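## 3. Materials and sorting procedure

The buttons studied in this paper come from household sewing boxes which were given to the Huston collection between the two wars. Figure 1 shows the type of divided container used at the sorting table.

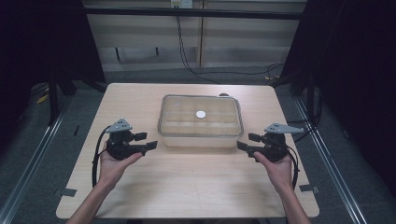 **Figure 1.** Transparent container with compartments, with one white disc inside.

### 3.1 Selection of the boxes

From the collection we selected 23 boxes. A box was accepted when the name of the household was known and when the content had not been mixed by a later owner. Two boxes from the Stöcker family were first accepted and then removed, as Hanrahan found in the letters that they had been joined after a house move.

### 3.2 Classes of material

Each button was given to one of three classes: shell, bone or glass. Metal buttons are discussed in Section 5, because most of them belong to uniforms and followed a different path into the home. The difference between shell and early white glass is not always easy to see - a worn glass button can lose its shine and look very similar. In such cases Cortés and Hanrahan judged the piece separately, and when they did not agree it was recorded as uncertain.

### 3.3 Limits of the record

The sewing boxes do not tell us what people wore. They tell us what people kept. A button which was cut from an old shirt could wait many years before it was used again, and several diaries from Jilus mention this habit. For this reason we do not date a garment from its button, and the years given in Table 2 refer only to the latest possible moment when the box was closed.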